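Chapter 7
Covering and Screening a Work Table

Setting Up a Work Room: Ultero Foundation Course
Page 223

A table is used for many kinds of work in the course of a week, and few of them suit the bare top. This chapter deals with the two things most often added to a table before work begins: a cloth on top and a screen behind. 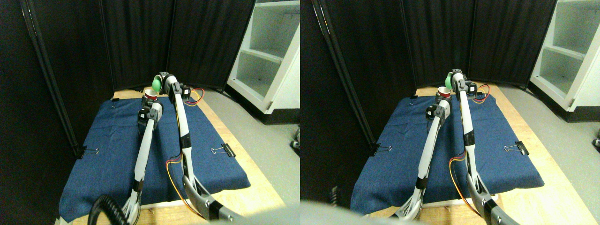
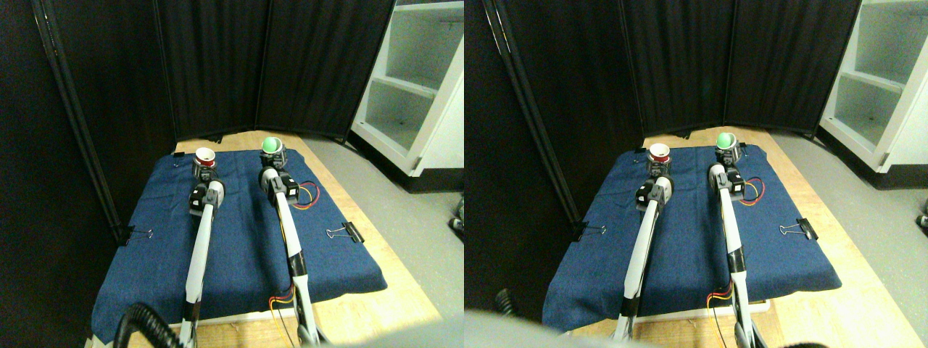 Figures 7.1 and 7.2 A light wooden table with a dark blue cloth clipped over it and a black folding screen behind.

What this chapter covers

Choosing a cloth for a work table
Measuring and cutting the cloth
Fixing the cloth with clips
Placing a folding screen
Small objects on a covered table
Clearing away

Before you start, you should have read Chapter 5 on table heights and floor space. The practical work at the end of this chapter uses the same table you measured for that chapter, so keep your notes to hand.

Words used in this chapter

Drop: the length of cloth that hangs below the edge of the table.
Margin: the strip of table top left showing where the cloth stops short of the edge.
Binder clip: a sprung metal clip with two wire handles, sold for holding paper.
Leaf: one panel of a folding screen.
Ground: the plain surface against which an object is seen.

7.1 Why a table is covered

People usually think of a tablecloth as something for meals. On a work table the cloth has other jobs. It keeps the top from being scratched, it stops small things from sliding or rolling as easily as they would on varnish, and it deadens the noise when something is put down. It also gives the table a single colour, which makes it easier to see what is on it.

The last point matters more than beginners expect. A wooden top has grain, knots and a shine that changes through the day as the light moves. A pale button or a paper label can be hard to pick out against it. On a plain dark cloth the same button is found at once. Look at the cups and the green balls in the two figures. They are small and brightly coloured, and the dark blue gives them a clear ground.

A dark cloth is a poor choice for dark things. If the work is mostly with black thread, navy wool or dark screws, use a light cloth and keep the dark one for another day. A work room that handles a mixture of goods needs one of each.

7.2 Choosing the cloth

Heavy cotton is the usual material. Denim, drill and canvas all lie well under their own weight, can be washed hot and do not slip much on wood. Thin cotton sheeting is cheaper but moves with every touch and shows the edge of anything left underneath it. Avoid knitted fabrics, which stretch under the clips and go baggy in the middle. Avoid anything with a pile, such as velvet or towelling, unless the work calls for it, as the pile holds dust and small objects tip over on it.

Plain weaves and plain colours are best. A check or stripe looks tidy in the shop, but the lines pull the eye away from the work and make a crooked cloth look worse than it is.

Wash new cloth before you cut it. Cotton shrinks, and a cover cut to size from unwashed denim may come up short after its first wash. Dark blue cloth should be washed separately until the water runs clear.

7.3 Full cover or part cover

A full cover reaches every edge of the table and has a drop on all sides. It protects the whole top and looks finished. Against that, the drop can be caught by a knee or a chair arm, and it hides the edge of the table from anyone leaning across it.

A part cover leaves a margin of bare table along one or more sides. The tables in Figures 7.1 and 7.2 have wood showing along the right-hand side and the near edge. A margin gives you a hard place to rest a ruler or a notebook, and leaves bare wood for anything that has to be fixed directly to the table.

If you use a part cover, decide where the margin will be before you lay the cloth, and keep it on the same side each time. People who share the table will get used to it.

7.4 Fixing the cloth

A cloth that is only laid on a table will creep. The pull of a sleeve is enough to shift it. There are several ways of holding it still.

Binder clips are the simplest. They need no tools, they leave no mark on most tables, and they come off in a moment. Choose a size whose jaws will open over the thickness of the top. Three clips will hold a heavy cloth on a small table if they are well placed, and both figures show this number in use: one on the left edge, one on the right and a smaller one at the far left corner. A larger table or a lighter cloth will need more.

Tape holds flatter than a clip but leaves gum on the wood. Drawing pins should not be used on a shared table. Elastic sewn into the corners works well on a cloth made for one particular table and badly on any other.

Work in this order when clipping:

Lay the cloth square to the far edge.
Clip one far corner.
Smooth the cloth towards you with the flat of both hands.
Clip the left edge, then draw the cloth across and clip the right.
Smooth once more and look along the surface from table height.

The cloth in Figure 7.1 has creases, most of them near the centre and towards the left. For many kinds of work this does no harm. For anything that must stand upright, such as a paper cup, a crease can make a difference, and the cloth should be ironed or drawn tighter.

7.5 The folding screen

A screen closes off the far side of the table. It hides shelves, doorways and people walking past, and so gives the worker less to look at. It also cuts down draughts, which matters when the work includes paper or light card.

Fabric screens are lighter than wooden ones and easier to store. Black is common and hides marks. The leaves should be set at an angle to one another, as a screen opened out flat will fall. In Figure 7.2 the leaves turn around the back and the left side of the table, and a white shelving unit stands to the right of the screen. Leaving one side open in this way lets you reach your storage without moving anything.

Leave a gap of 19 cm between the screen and the far edge of the table. This allows the cloth to hang freely and gives room for a hand to reach the clips.

7.6 Practical work

For this work you will need a table, a piece of washed heavy cotton, a set of binder clips and a folding screen. The Trukano two-leaf and the Ultberg three-leaf screens are both suitable. Work in pairs.

Measure the table top and write down the length and width. Decide between a full cover and a part cover, and note your reason. Lay and clip the cloth in the order given in 7.4. Set up the screen and check the gap. Then work at the table for an hour on any task from Chapter 5, and mark on a sketch where the cloth has moved.

Take the clips off before lifting the cloth. Shake it outdoors, fold it with the worked side inwards and put the clips in their tin. Sketches should be kept in your course folder, as they will be needed again in 7.9, where the same table is set out for two people.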